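The cup that wouldn't let go

26 February 2026

So I promised a cheerful update on the dish rack job and what you're getting is a post about a fault that ate most of my fortnight. Sorry! Put the kettle on.

If you're new, I've been teaching a simulated two-armed robot to load a drying rack, using a little simulator called Nimska. One arm does the cups, the other one minds the tray. I run it overnight on the old desktop in the spare room (the one that sounds like a hair dryer) and look through the logs over breakfast.

Anyway. The run I left going before we went up the coast had 282 attempts in it, and 81 of them ended with the same error, "grasp constraint not released". The right arm would get a cup to the rack, the program would tell the gripper to open, and then the arm would head back for the next one with the first cup still stuck to it. Sometimes it took the rack along for the ride. I watched one replay where the whole rack went sailing across the table and I laughed so hard the dog left the room.

My first guess was friction. I'd bumped it up back in July when cups kept slipping, and I'd never gone back to tidy that up, so I lost two evenings fiddling with the numbers. No difference at all. Then I blamed the rack, and rebuilt its collision shape from scratch, which was tedious and also made no difference (although it does run faster now, so I'll take that).

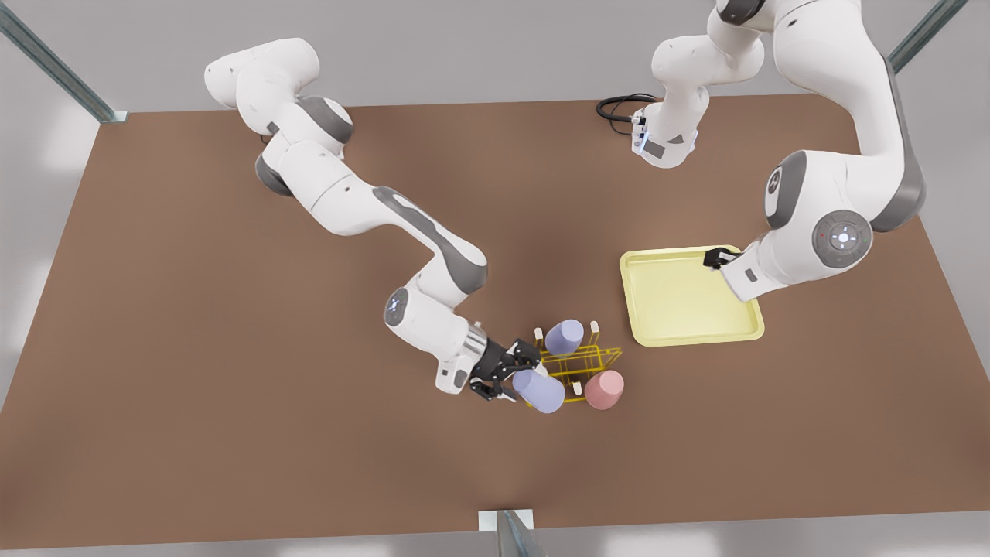 Why would a gripper keep hold of something after it's been told to open? In my case the open command and the next move were being sent in the same tick, and the move was getting processed first, so the grip was never properly cleared before the arm took off.

I'd love to claim I worked that out myself, but it was Ruxandra Tudose from the Gusley forum who spotted it. I'd posted a chunk of log and she wrote back within the hour asking why two of my timestamps were identical. I'd stared at those lines for days! She'd had the same thing with a planner called Wevau and fixed it by making the arm wait for the gripper to report its width before doing anything else.

So that's what I've done. The arm now asks for the finger width after every open command and sits tight until the answer comes back. If it hasn't heard within 270 milliseconds it stops, and the other arm stops with it. I hadn't linked the two before, and that bothers me more than the stuck cups do. In the old version the left arm would happily keep its grip and carry on with its own program while the right one was flinging crockery about. No harm done in a simulator, but I do want to try this on a real pair of arms one day, and I'd like to keep my fingers.

Last night's run was 110 attempts with no grasp errors. There were a few timeouts, mostly when a cup was sitting against the rack at a funny angle, and I haven't got to the bottom of those yet. I've saved the replays in a folder called Beltrán, after the street I grew up on, because I'd run out of sensible folder names.

Next job is putting the friction back where it was in the first place. I've written it on a sticky note this time.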